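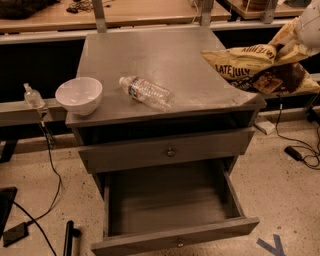
Chip bag in the gripper at the back corner of the nightstand, lower drawer open.

April, evening. Birnura build, shared workshop.

Today I worked only on grip force for soft bags. The old value was 32 and it crushed the bag too much, so I went down to 27, then 26. At 26 the bag slipped in 3 tries, so I stay with 27 for now. The Plirnent fingertips are still the first pair.

Bottle and bowl I leave for next time — the bottle on its side needs a different wrist angle, and I did not write that part yet.

To do: order new pads from Lotetti, save the 27 setting in both config files.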